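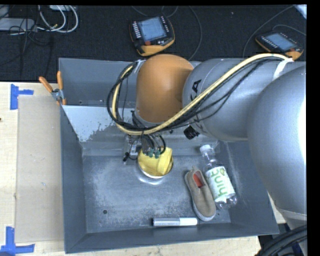

Mitarbeiter (m/w/d) für Schuhsortierung und Aufbereitung in Teilzeit

Flovine nimmt getragene Schuhe an, sortiert sie und bereitet sie für den Wiederverkauf auf. Für unsere Halle in Reltinton suchen wir zum Juni Verstärkung in der Frühschicht. Die Stelle umfasst 20 Stunden pro Woche und ist unbefristet.

Ihre Aufgaben

Sie öffnen die angelieferten Säcke und Kartons und legen die Schuhe zur Sichtung bereit. Einzelne Schuhe werden nach Größe und Farbe abgelegt, bis der zweite gefunden ist. Bleibt ein Schuh nach vier Wochen allein, kommt er in die Verwertung.

Bei jedem Paar prüfen Sie Sohle, Naht, Innenfutter und Fersenbereich. Sie entscheiden zwischen drei Stufen: verkaufsfähig, Reinigung oder Verwertung. In Zweifelsfällen fragen Sie die Schichtleitung.

Slipper und Halbschuhe aus Wildleder werden bei uns getrennt von Glattleder geführt. Sie bürsten sie trocken ab und tragen Verfärbungen auf der Begleitkarte ein. Nassreinigung erfolgt nur in der Werkstatt.

Die Wannen und Arbeitstische werden zum Schichtende abgesaugt und ausgewischt. Sand, Staub und Abrieb sammeln sich täglich an, das gehört zur Arbeit dazu.

Fertige Paare binden Sie zusammen, etikettieren sie und buchen sie in das Lagersystem Trultari ein. Die Einweisung dauert einen Vormittag.

Ihr Profil

Eine abgeschlossene Ausbildung ist nicht nötig. Erfahrung im Schuhverkauf, in der Textilsortierung oder in einer Schuhmacherei ist gern gesehen. Sie können im Stehen arbeiten und Kartons bis 12 kg heben. Material und Verarbeitung sehen Sie sich genau an, auch am Ende der Schicht. Deutschkenntnisse sollten ausreichen, um Begleitkarten zu lesen und auszufüllen. Wer auf Lederstaub oder Imprägniermittel allergisch reagiert, sollte sich auf diese Stelle nicht bewerben.

Arbeitszeit und Vergütung

Die Schicht beginnt um 6:30 Uhr und endet um 10:45 Uhr, mit einer Viertelstunde Pause. Gezahlt werden 1122 Euro brutto im Monat während der Einarbeitung. Danach wird die Vergütung nach unserer Haustabelle angepasst, die wir im Gespräch vorlegen. Arbeitskleidung, Handschuhe und Staubmasken stellen wir. Urlaub: 28 Tage bei fünf Arbeitstagen pro Woche. Der Personalverkauf steht allen Beschäftigten nach der Probezeit offen.

Anfahrt

Halle Soliman, Einfahrt von der Rückseite. Die Bushaltestelle liegt vier Gehminuten entfernt, Fahrräder können unter dem Vordach abgestellt werden. Parkplätze sind vorhanden, am frühen Morgen aber wegen der Anlieferung nur auf der linken Seite nutzbar.

Bewerbung

Bitte senden Sie uns einen kurzen Lebenslauf und den frühestmöglichen Eintrittstermin unter Angabe der Kennziffer 403. Ein Anschreiben brauchen wir nicht. Unterlagen können auch im Büro am Halleneingang abgegeben werden, geöffnet von 8 bis 14 Uhr. Papierunterlagen schicken wir nicht zurück.

Nach der Durchsicht laden wir zu einem Probevormittag ein. Er wird vergütet.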